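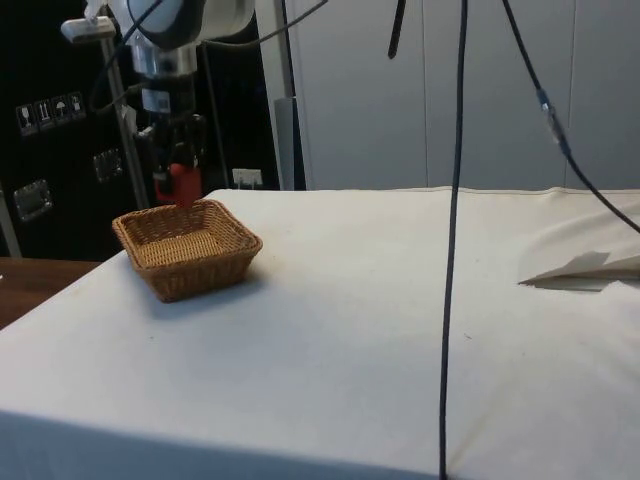 The notice for Setsuko

July 18, 2026

Setsuko Sasaki died in June, and I was asked to write her death notice. I have written in English every day for many years now, at work and on this blog, but I had never written this kind of text in any language. In my family in Peru my uncle did it, and after him my cousin, and I only read the result in the newspaper. I want to put down how it went, partly for myself and partly for people who may be asked the same thing and will look on the internet at night as I did.

Setsuko was my neighbour on the seventh floor, in apartment 701, for all the time I have lived in this building. She played the organ at the small church at the end of our street, first as a substitute and later every week, until her hands became too stiff. She was also the person who taught me to make tsukemono, and who corrected my English prepositions, although English was her second language too. She said that two foreigners can correct each other without any shame.

The request came from her nephew, Kazuhiro Arai, who lives in Halifax and had flown in to arrange everything. He is an engineer and a very polite man. He told me that he had sat in front of the form from the funeral home, which is called Nemetti, for a whole evening, and he had written her name and the date of her birth and then nothing more. He knew her as an aunt who sent parcels. He did not know who her friends were or which hymns she liked. "You saw her every day," he said. This was not completely true, but I did not correct him.

The form from Nemetti is useful in some ways. It asks for the full name, the maiden name, the place of birth, the parents, the husband or wife, the children, the work, the clubs, the service, the flowers or the donations. If you fill in everything, you have a notice that looks like all other notices. The problem was that Setsuko's life left many lines of the form empty. She never married. She had no children. She worked for a long time in the office of a company that imported lamps, and she did not like to talk about it. So according to the form there was almost nothing to say, and I knew that there was a great deal to say.

The first version I wrote was much too long. I had a page about the organ, and a long paragraph on how she came to Canada by ship with a suitcase and a sewing box, and a story about a bus driver. I read it aloud in the kitchen and my throat hurt before the end. Then Kazuhiro explained to me that the newspaper asks for money by the line. For the length I had written, with a small photograph, the price was $808. He would have paid it. I think he was even relieved to have something he could pay for. But I thought of Setsuko, who washed and folded the paper bags from the bakery, and I said I would make it shorter. 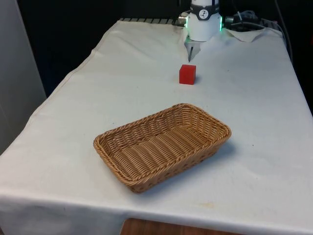
I set myself a limit of 100 words for the newspaper, and decided that the longer text would go on the website of the funeral home, where length costs nothing. This was the best decision of the whole week. When I had only so few words, I had to choose what was really her.

It was surprisingly difficult to choose the first verb. In the English notices I read, people "pass away", they "pass away peacefully", they "go home", they "enter into rest", they "lose their battle". In Spanish we have also such expressions, and I grew up with them, and they do not disturb me. But I remembered that Setsuko, when our neighbour from the second floor died, said to me in the elevator only, "Mr. Lowe has died," very clearly, and then she took off her glove and pressed the button. So I wrote "died". Kazuhiro looked at it for a long time, and he asked if it was not too hard. I asked Gwendolyn Ambrose, who sang in the choir beside the organ for many years and was born here, so I trust her ear. She said it was a plain word and that Setsuko was a plain speaker. We kept it.

The next difficulty was the word "survived". "She is survived by her nephew." I understand now that this is the normal form, but when I first came to Canada I thought it meant that there had been an accident and the relatives had come out of it alive. I still hear a little of that meaning. And after the nephew, who? The form has no place for friends. Gwendolyn told me that you can simply write them down and that there is no law about it. So the notice says that she is survived by her nephew Kazuhiro Arai and his family, and missed by the choir, by her neighbours, and by her friend Esther Tanui, with whom she telephoned every evening.

I must say something about Esther, since I learned the most from her. She is a retired nurse who moved away to be near her son, and I had met her only twice before. I called her to ask for the year in which Setsuko began to play the organ, which I needed for the long version. We spoke until my phone was warm. She did not remember the year, but she told me that Setsuko learned the organ as an adult, alone, in the evenings, with the church heating turned off, and that in the first winter she played in gloves from which she had cut the fingertips. I had always supposed that she learned as a child in Japan. If I had trusted what I supposed, it would now be printed in the newspaper, and it would be false.

My advice from this is to telephone people. I sent several emails also, and the answers were kind and general. They said she was a lovely person, always so generous with her time. On the telephone the same people told me things. A man from the choir told me that she could not stand the last verse of a certain carol and would play it faster each year. The woman at Ririnico, the bakery with the folded bags, told me that Setsuko bought a currant bun every week for the old man who sleeps near the library, and asked them to cut it in half for him because of his teeth. I did not know about the bun. I put it in the long version, after I asked Kazuhiro, and he was silent and then said yes, please.

There were also things I left out. Setsuko had a quarrel with a former minister of the church, and for one whole year she did not play. Everyone in the parish of a certain age remembers it and has an opinion. I wrote a sentence on it and removed it, and wrote it again, and removed it again. A notice is not a biography, and he cannot answer either, he is dead too. I wrote only that she played "with one interruption", and Gwendolyn laughed very much when she read this.

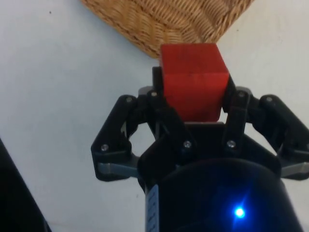
Spelling was a separate trouble. Please, if you write a notice, let someone else check the names. I had written Kazuhiro's daughter with the wrong letter at the end, and I had seen her name on the refrigerator of Setsuko many times. The person at Nemetti who typed the text into their system also made a mistake, in the name of the hall where we had the tea after the service. It is the Noguchi Room, named after the family who gave the piano, and they had put Nogushi. It was corrected the same afternoon. But it was me who found it, at the third reading, when I was already tired of the text and wanted only to send it.

Another thing I would do differently is the photograph. We used the one from her seniors' bus card, enlarged, and it makes her look like a person waiting for bad news. After the notice was printed, Esther sent by post a picture in which Setsuko sits on the steps of the church with her shoes off, eating a peach. It is on the website now, but the newspaper had already the other one. So ask for photographs on the first day, before you write anything. People need time to search in their drawers.

Several people have asked me for the short text, so I copy it here, with permission from Kazuhiro.

Setsuko Sasaki died in June, at home, with the window open as she liked it. She taught herself the organ as a grown woman and played it for our church for most of her life, with one interruption. She is survived by her nephew Kazuhiro Arai and his family, and missed by the choir, her neighbours, and her friend Esther Tanui. No flowers, please. If you have an instrument in your house that you do not play, open it.

The last sentence was Kazuhiro's. I had written something about donations to the organ fund, and he crossed it out and wrote this with a pencil. The people from the organ fund were, I believe, a little disappointed, but they have received some cheques anyway.

The service itself I will not describe much. The new organist is young and was nervous, and she played well. Gwendolyn had chosen the hymns from a list that Setsuko kept inside the lid of the organ bench, in very small handwriting, with some titles crossed out and the word "slow" beside them. I read the long version aloud from the front. My accent gets stronger when I am sad, and I do not think that everybody understood each word, but they laughed at the bus driver, so this part at least was understood.

A few days later I had an email from a reader of the parish newsletter, The Omon, who asked if I would write the notice for her father when the time comes. He is in good health and goes bowling. I answered that I would help her to write it, and that she should go now and ask him how he learned to bowl, and who was with him, and write it on paper with the year.

I still have Setsuko's pickle stone, which Kazuhiro gave me in a plastic bag on the day he flew back. The cucumbers from the market are small and good at this moment, and I have put the first jar to stand. She would say that I use too much salt.

Sheyla Sotelo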